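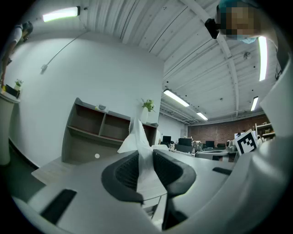
A reader of my last column wrote in to say that I had been taken for a ride. Anyone can make a robot look good for one afternoon, the letter said, and a demonstration day is a sales day with free coffee. The reader had worked 30 years on packing lines and wanted to know why a newspaper would print two pages about a machine picking up a tissue.

I have read the letter several times and I agree with more of it than I expected to. The open day at Skirnbridge was free, the coffee was free, and the people from Redside plainly hoped we would leave with a good opinion of them. I did leave with a fairly good opinion of them. That should be said before anything else.

But I think the reader is wrong about the tissue.

Most of us have seen robots handle car doors and steel boxes. Those things have a shape, and they keep it. You can write down where the edges are. A tissue has no shape to speak of. Pick it up by a corner and the rest goes wherever it likes. Squeeze it and it is a different object from the one you had before. For a two-finger gripper this is hard work, and the padded fingers can only press together or let go. Everything else has to come from where they are put and when they close.

I watched this for most of an hour. Some of the pickups were clean. In others the fingers closed on nothing, or took so little that the tissue slid out on the way up. The Redside staff did not hurry us along when that happened. They let it fail in front of a room of visitors and then started again. I have been to demonstrations where the trouble was hidden behind a video, and I would take this kind every time.

The reader's stronger point is about what a good afternoon proves. It proves very little. The printed handout said the Prarkivik project had 800 practice runs behind it, and gave no figure for how many of them worked. I asked for one and was told it would be in the report in December. Maybe it will. If I were running one of these days, I would put a board on the wall and mark every try on it, good and bad, where the public could see it. It would cost the price of a marker pen. Visitors would learn more from that board than from the talk, which ran long and used the word "seamless" 9 times. (I kept a tally on the handout.)

The Araya session after lunch was closer to what I have in mind. Visitors could choose the object and say where it should go. A child asked for a sock. It took a few tries, and the room was more interested in those than in anything on the morning program.

There is also the matter of jobs, which the letter raised and the open day did not. I think that was a mistake. People who pack and fold for a living are entitled to hear what a company plans to do with a machine that packs and folds. An open day is the right place to ask. Redside had set aside two hours for tours and no time for questions from the floor — a poor split, and an easy one to fix.

So I would tell the reader to go to the next one. It is on Thu 12 May, at Skirnbridge again, and no ticket is needed. Someone with that many years on a packing line will see things in the grip that I missed, and will ask better questions about it than I did.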